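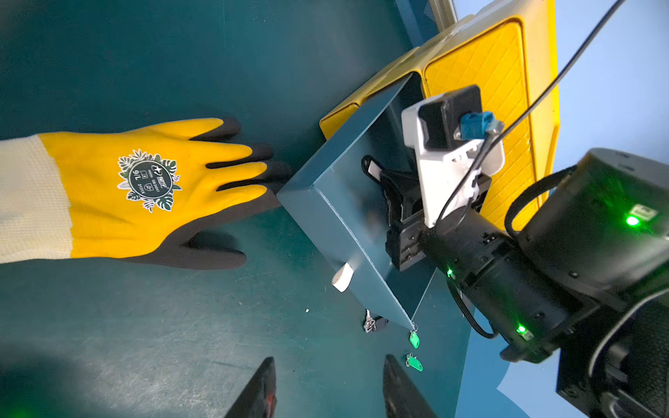
The keys of the Hoshino had to be given back by eight in the evening, and at lunch my aunt still did not know what half of them opened. She did not want to hear the word "lost". She said a key is never lost, it is only the door that has gone away. She put on the yellow work gloves with the knitted cuffs, which were too big for her, and she laid one hand flat on the mat beside the metal box, as if the box were a dog that could get up and leave. The two green tags were there, one hanging at the corner of the box and the other just under it. A small silver key lay next to them. It had no tag at all.

"Green is for the house," she said. "Or green is for the street. One of them."

My aunt is Binta Akande, and for most of my childhood she ran the smallest theatre in Pruvard. It was called the Hoshino because there was already a sign with this name above the door when she rented the place, and a new sign was expensive. The theatre had one room, some benches and a stage which was not bigger than a large table. On this stage she played for children with animals made of felt. When I was little I believed that the whole world could be put on that mat: the sea if she turned the lamp down, the desert if she turned it up. Behind it there was always the same blue sky.

I had come on the train from Batton in the morning to help her. I had brought bread, cheese and a roll of big bags. In my mind we would need the bags for everything. My aunt looked at them and put them under a bench, where they stayed.

"First we find out what we have," she said. "Then we sweep. Then we see."

What we had was mostly on the stage already, because in the last months she had used it as a place to put things down. There was the yellow cabinet, which was the house of the bear in one play and the post office in another. There were the gloves, the brush and the dustpan. The tree was in its corner. I remembered the tree as very tall, and I was a little ashamed for it now.
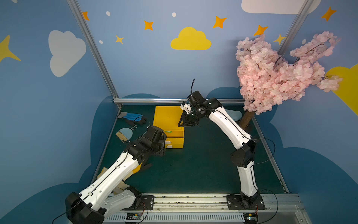

The bear's house, later the post office. The tree has always stood on the right.

I asked her who had painted the sky. I knew the answer, but I wanted to hear it while there was still a wall to look at.

"I painted the clouds," she said. "Your mother made the stars. She had no patience, so she gave them only four points. She said that from the benches you could not see the difference."

"And can you?"

"I have never sat on the benches."

This surprised me very much. I told her that she must have sat there once, in all that time. She thought about it with her head on one side and said no, she had walked past them, and she had cleaned under them, and one winter she had mended the third one, which had a broken leg. But when she was in the theatre there was always something to do, and sitting down was for people with tickets.

We began with the drawer of the cabinet. In the play about the post office, every child could write a letter to the bear, and at the end the letters went into the drawer. Between the plays my aunt put other things there, and I think she had forgotten which ones. She told me to be careful because it came out further than one expects. I pulled. In the drawer I found some buttons, a ticket for a coat, a candle which had never been lit, and under these a folded paper.

It was a letter. The writing went uphill. It said: Dear Bear, I hope you have a good lock. I have 2,000 in my money box but it is not real. Please come to our house when yours is cold.

There was no name on it. My aunt read it and then she took off one glove to hold it better, and read it again.

"I answered all of them," she said. "I sat at the kitchen table every night and I answered with a brown pencil, because a bear would have a brown pencil. How did I not answer this one?"

"Maybe it slipped to the back."

"It is a question of the lock, you see. This child asks a serious thing."

I did not think the child had asked anything, but I know my aunt, and I took out my sandwich. She put the letter in the pocket of her coat. Then she tipped the keys from the box onto the mat, in front of the open drawer, and bent over them.

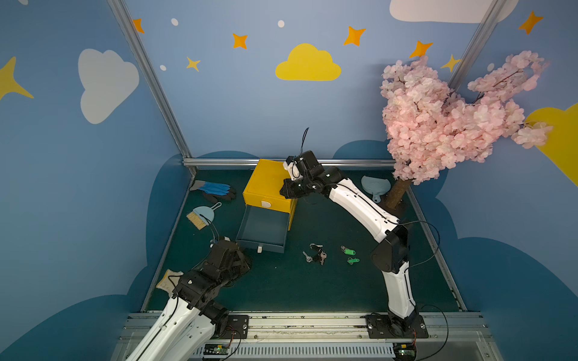 The keys we could not name, and the two green ones that I thought would be easy.

The silver ones looked all alike to me. She put on her glasses and tried to remember them by their teeth. This one was for the meter. This one was for the cellar of the neighbour, who had moved to Batton and had probably changed the lock ten times, or died. This one had opened a bicycle. There was a key that she held for a long time near her face, and I waited for a story, but in the end she only said that she did not like it.

"Why do you keep a key you do not like?"

"If I throw it away, somebody can find it," she said. "Then he has it, and he does not even know that it is bad."

The green ones were worse. Once, in a year with a little money, she had bought two good locks from Brustus, and the man had given her the green tags for nothing. One lock was for the street door. The other was for the cupboard where the felt animals slept. She had sold the animals in June to a school. They had gone in the cupboard, because the school wanted the cupboard also, and now it was standing in a corridor somewhere with its door closed. She said this quite calmly while she moved the tags a little with one finger.

It took me a moment to understand.

"You mean that they have the animals and you have the key."

"One of these is the key, yes."

"And the school did not call you?"

"They called," my aunt said. "I told them I was looking for it."

Then I saw how it was. She had not been looking. The tags were as bright as limes and a person could see them from the street. She had told the school that she was looking, and she had put them in the metal box, and put the strap in on top, and for the whole summer the bear and the fox and the two geese had been shut in the dark with nobody's hand inside them. I wanted to laugh but her face was not a face for laughing.

So I took the brush. It is the best thing to do in such a moment, to clean something. I swept under the tree first. Each time I moved the brush near the trunk, I thought the pink flowers would come down on me, though I know that this kind of flower does not fall. My aunt watched my work. She does not believe that I can sweep.

"From the back to the front," she said. "Otherwise you are only visiting the dust."

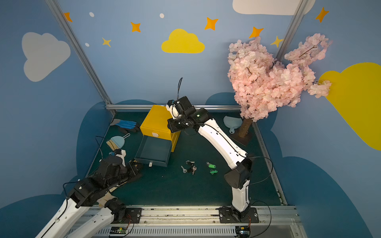
I put the brush down again, next to the dustpan, and I asked her which lock was the street one. She did not answer at once. She walked along the first bench and touched it, and after that she sat down. She did it slowly, as you sit down in a house where you are a guest. She crossed her feet. From there she looked at the clouds she had painted, and at my mother's stars.

"She was right," she said after some time. "Four points is enough."

I sat down beside her. The bench was lower than I remembered — my knees came up nearly to my chin — and it was true that the sky was deeper from there. The open drawer looked like a real drawer in a real house, with someone just gone out of it to buy milk. I wondered which bench the child of the letter had used. I decided on the third, the mended one, without any reason.

At six the light in the street changed and my aunt stood up. She took both green keys to the front door. I heard her try the first one, and the lock turned, and I heard her say a word in her own language that she does not translate for me. She came back with the other one closed in her hand.

"The school is on the way to the station?" she asked.

"It is on the other side of the town."

"But there is a bus."

"There is a bus, yes. It will be closed, though, at this hour."

"They have rehearsal tonight," she said. "The lady told me on the telephone. They rehearse with socks."

She asked me for a pencil. I had only a blue one. She was not happy about this, but she turned the letter over and leaned on the lid of the yellow cabinet and wrote, and she made the letters round and heavy in the manner of the bear. I did not look over her shoulder. When she had finished she folded the paper small, and she asked if I thought that a person who could write such a letter would be grown up by now. I said certainly, and maybe with children.

"Then it goes into the cupboard with them," she said, "until somebody asks for it."

She picked up the rest of the keys, also the bad one, and dropped them in her bag. The owner would get the one for the street and nothing more, because it was the only one that belonged to him. I asked what we should do with the tree. She said that the new people could have the tree if they promised to dust it, and then she went back from the door a second time to show me how the drawer must be lifted a little at the end before it will close.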